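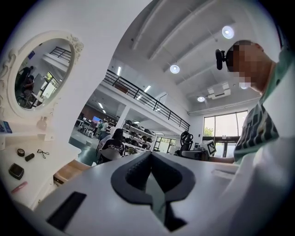 4.3 Ornate mirrors in white interiors

The Traltwood inventory holds 2,901 records of framed mirrors, entered room by room by two coders. Duplicates and records without a usable view of the frame were removed, which left 2,491. Of these, 424 were coded as ornate, meaning that the frame carries relief or scrollwork that changes its outer contour. Painted or printed ornament on a flat molding was coded as plain. The present section deals only with the ornate group and, within it, with white frames seen against white or near-white surroundings.

White-on-white cases gave the coders more trouble than any other class. A gilt or dark frame separates from the wall at any distance. A white frame separates mainly by shadow, and the shadow depends on where the window is. The mirror in Figures 3 and 4 was selected as the reference case for this problem. It is oval, the frame is thick, and the scroll decoration stands out from the contour of the oval. The glass returns a bright window, so daylight reaches the mirror from the front. Frontal light flattens relief, and under such conditions a shallow frame may be read as a plain band. Here the scrollwork at the top right remains legible, and both coders entered the frame as ornate on the first pass.

Three fields were recorded for each mirror in addition to frame type: the support, the contents of the reflection, and the neighboring furniture. For the reference case the support field reads "board, white, rounded edges." The neighboring furniture is a white open shelving unit with square cubbies. The contrast in outline is considerable. The shelving is made up of right angles throughout, while the oval and its scrolls have almost none, and the rounded edges of the board fall between the two.

The reflection field was the least stable. A mirror's contents change with the position of the viewer, and two coders working from different views of one room will list different things. In Figure 3 the glass shows white walls, a window, part of a black railing and two people, one standing and one seated. In Figure 4 it shows the window again, behind a man in a cap. The window was therefore entered as a persistent element and the people as transient ones. Railings were entered as persistent wherever they could also be matched to a railing seen directly -- in this room, the black metal one at the mezzanine.

Overhead fittings were coded separately under the Phetsri scheme, which classes them by shape and ignores output. Rectangular fittings set into a white ceiling, as in Figure 4, were placed in the class "recessed, angular." No attempt was made to estimate their effect on the frame.

Figure 4. Oval mirror with white scrollwork frame on a white board, with white open shelving to the left and mezzanine railing at upper right.

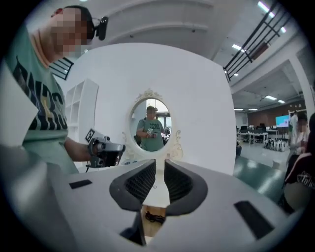 Matěj Slanina objected, on reading an earlier draft, that the support and the frame should be coded as one object wherever both are white. A visitor entering such a room, he argued, would take in a single pale shape with a dark or bright oval in it, and a scheme that splits the two records a distinction made by the coder. Jaruwan Suwannarat replied that merging them would remove any means of comparing mirrors on boards with mirrors hung directly on walls. The fields were kept apart. A supplementary flag, "tonal match," was added in June and applied to all ornate records.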